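Betreff: Re: [Laborautomation] Beschaffung Greifer und Finger, Planung bis Mai

Hallo zusammen,

danke an Spyros für die Fragen von gestern. Ich antworte an die ganze Liste, weil Prundovstead demnächst vor derselben Entscheidung steht.

Spyros Nedeljković schrieb:
> Wir müssen bis Mai sagen, was wir für den zweiten Arbeitsplatz
> beantragen. Im Entwurf steht bisher nur der Arm mit Greifer. Reicht
> das, oder fehlen Posten? Und brauchen wir wirklich eigene Finger für
> die Petrischalen, oder gehen die Standardbacken von Mirner auch?
> Mir wäre lieb, wenn wir nicht im Herbst nachbeantragen müssen.

Zum ersten Punkt: Es fehlen Posten. Arm und Greifer sind der größte Betrag, aber beim ersten Arbeitsplatz kamen die Nachforderungen fast alle aus dem Kleinmaterial. Ich würde folgende Zeilen ergänzen:

- Fingersatz für Petrischalen, 2 Stück (einer in Betrieb, einer als Ersatz)
- Adapterbleche und Schrauben
- Handgelenkkamera mit Kabel und Halter
- Ablagetabletts mit Rand, 5 Stück
- Verbrauchsmaterial für die Einrichtungsphase
- Arbeitszeit Werkstatt

Für die Finger hat Tremow 117 Euro pro Satz angeboten, Lieferung auf Abruf. Für Kleinteile und Halter zusammen würde ich 800 Euro ansetzen. Das ist etwas mehr, als wir beim ersten Mal ausgegeben haben, damals hatten wir aber noch Bleche im Lager. Die Werkstattstunden werden intern verrechnet und müssen trotzdem im Antrag stehen, sonst kommt er zurück. Die Kamera bitte als eigene Position führen, nicht unter Kleinteile.

Zum zweiten Punkt: Ich würde eigene Finger nehmen. Die glatten Backen fassen die Schale flach liegend ganz ordentlich. Sobald sie hochkant gehalten werden soll, liegt der runde Rand nur an einer kleinen Stelle an, und dann dreht sich die Schale beim Schwenken. Bei den Fingern mit ausgeformter Oberkante sitzt der Rand in der Kontur.
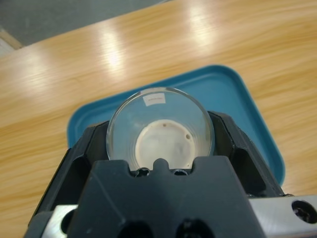
Petrischale hochkant im Greifer, dahinter das blaue Tablett. Blick der Handgelenkkamera.

Zwei Dinge, die für die Planung wichtig sind. Erstens die Beleuchtung: Auf der lackierten Tischplatte spiegeln sich die Deckenlampen. Wer die Schalen später per Kamera auswerten will, sollte eine matte Unterlage gleich mitbestellen. Die kostet wenig und kann unter Kleinteile laufen. Eine andere Beleuchtung würde ich erst einmal nicht beantragen.

Zweitens die Etiketten. Der Aufdruck ist klein und im Kamerabild so nicht zu lesen. Falls der zweite Arbeitsplatz die Proben selbst zuordnen soll, brauchen wir entweder größere Etiketten oder einen separaten Leser neben dem Tablett. Der Leser wäre ein eigener Posten, und dafür liegt mir noch kein Angebot vor. Ich habe bei Papadopoulos angefragt und gebe Bescheid, sobald etwas da ist. Bis dahin bitte eine Zeile mit "Preis folgt" einsetzen.

Offen ist noch die Frage der Wartung. Mirner bietet einen Vertrag für Arm und Greifer an, die Finger sind darin nicht enthalten. Beim ersten Arbeitsplatz haben wir ohne Vertrag gearbeitet und nach Aufwand bezahlt. Für einen zweiten gleichen Aufbau könnte sich der Vertrag rechnen, weil beide Geräte bei einem Termin geprüft würden. Dazu hätte ich gern eine Meinung von denen, die so einen Vertrag schon haben, vor allem zu den Reaktionszeiten.

@Spyros N.: Schick mir bitte die Tabelle, bevor sie an die Verwaltung geht. Ich trage die Zeilen ein und hänge das Angebot von Tremow an. Die Zeichnung der Finger liegt im Projektordner unter "Greifer". Bitte die neuere Fassung nehmen, in der alten sitzen die beiden Schraubenlöcher zu tief.

Prundovstead kann sich beim Fingersatz gern an die Bestellung anhängen. Dafür bräuchte ich die Stückzahl und eine eigene Kostenstelle.

Viele Grüße
Spyros Ivanov

Kategorie: Beschaffung & Haushalt | Schlagwörter: Greifer, Petrischalen, Zweiter Arbeitsplatz

Weitere Beiträge in dieser Liste
Re: Kostenstelle für interne Werkstattstunden
Matte Unterlagen, Bezugsquelle gesucht
Angebot Tremow: Bindefrist verlängert
Wartungsvertrag Mirner, wer hat Erfahrung?
Tabletts mit Rand, Sammelbestellung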